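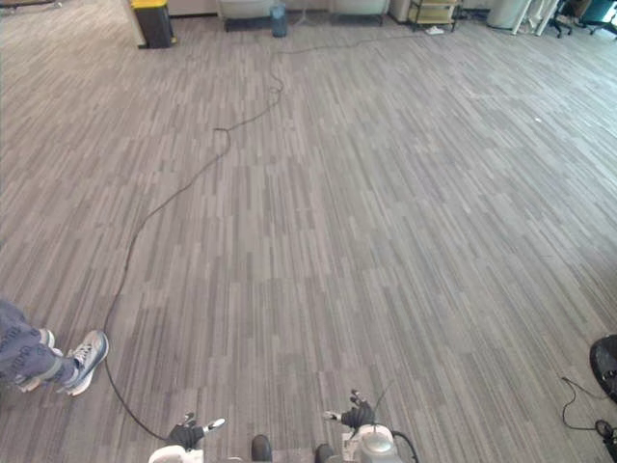 Datasets > Plilcombe > truneck-walkround

truneck-walkround

Hello, and thanks for opening the README before the data - you're already ahead of me. I'm Cristian Mosquera and I look after the demonstration recordings at Plilcombe. This set covers the humanoid being driven by hand across an office floor, stopping, turning and getting its arms ready for whatever task comes next. We call it Truneck, after the remote control software we wrote to do it.

I wanted a set that's mostly the dull parts! Lots of our older recordings start with the hands already next to the object, so a policy trained on them has no idea what to do when it's standing in the middle of a carpet. This one is nearly all carpet.

What you get

- 70 episodes, one folder each
- head camera video at 20 frames a second
- joint positions for both arms and both hands
- the commands sent by the operator, on the same clock as the video
- a notes.txt in each folder, which I typed up in the evenings, so please forgive the spelling

The arms stay low in the head view for a good part of each episode, with the fingers open. I asked for that as a resting pose because it's easy to find again, and it means you can check your hand tracking against the same starting point each time.

Cables and feet

There are cables on the floor and people in view, and I've left them in. If you're training anything that picks out free floor, treat the long black cable as an obstacle even where it gets very thin in the distance. My first go at a floor mask joined it up with the dark streaks in the carpet and I lost an afternoon to that.
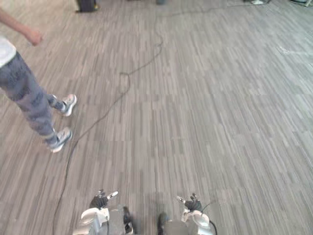 Hands open over the carpet, with the long cable running past a pair of trainers.

We don't label people beyond a yes/no flag per frame (person_in_view). Shins and shoes count as yes. So does a bare arm.

How an episode runs

1. The operator puts the arms in the resting pose and says "start". The recorder is started on the word, so the first few frames can be a bit early.
2. Drive to the next spot. Slow is fine, and stopping to think is fine too - I've kept the pauses.
3. Turn to face the furniture and settle. Hold still for 5 seconds.
4. Open both hands and keep them low, clear of the sofa and the round table.
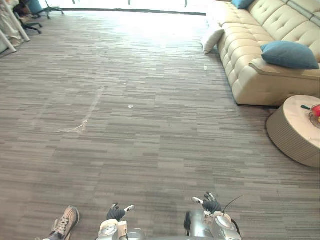
5. Say "stop", wait for the recorder to beep, then rest the arms.

Known problems

Nine episodes have the left and right hand commands swapped. They're listed in swapped.txt and the loader fixes them for you, but if you read the raw files yourself you'll need to do it too. (Sorry. My fault, a bad config from October.)

The windows blow out to white in the head camera. I tried locking the exposure and then couldn't see the carpet, so I put it back on auto.

Sound isn't included. The spoken start and stop are in the notes as times only.

Loading it

Use the Canlow loader, any recent version. Point it at the top folder and it'll find the rest. If it moans about a missing calibration file, copy the one from calib/ into the episode folder and try again - I still need to fix that properly.

Questions and corrections are very welcome, just open an issue and put the episode number in the title.

Related
- truneck-tabletop
- truneck-operator-guide
- canlow-loader
- laitinen-hand-calibration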